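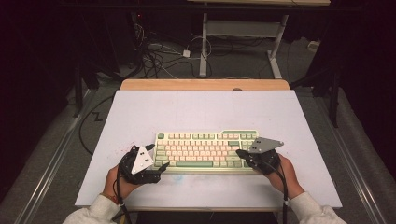
Words by Tzavaras

Part 6: Pairing your keyboard and making your first shortcuts

Right, you've got the Brollura app installed and you've made an account (if you haven't, pop back to Part 5, I'll wait). Now for the bit I like best! I type all day on a compact board with mint green accent keys, and I'd be lost without my shortcuts.

1. Plug the keyboard in with a cable for now, even if it's a wireless one. Pairing over Bluetooth comes later.

2. Open Brollura and click Add Device. Give it up to 30 seconds to look. Mine usually pops up sooner, but my old laptop takes its time.

3. Type the four-digit code you see on screen, then press Enter. I got 2939 twice running, so don't worry if yours repeats.

4. Choose your layout. Pick Tenkeyless if you've got arrow keys but no number pad on the right. UK users, check that the pound sign comes out where you expect it - I skipped this and spent a whole afternoon sending people hash signs.

5. Go to Shortcuts, click New, and hold down the keys you want. I'd start with something small, like your email address or your sign-off.

6. Click Save to Profile. Closing the window doesn't save anything.

Note: a profile holds up to 62 shortcuts. I'm using around half of mine and I've already forgotten what a few of them do, so do fill in the label box.

Caution: don't unplug the keyboard while the bar is moving. If you do, your profile may come back blank and you'll have to start again from step 2.

Caution: please don't store passwords as shortcuts. Anybody who sits down at your desk can press them.

If your keyboard doesn't show up at all, try another cable first. Some of them only carry power, and they look just the same as the others in the drawer.

Last checked March 6, 2026. Part 7 covers Bluetooth.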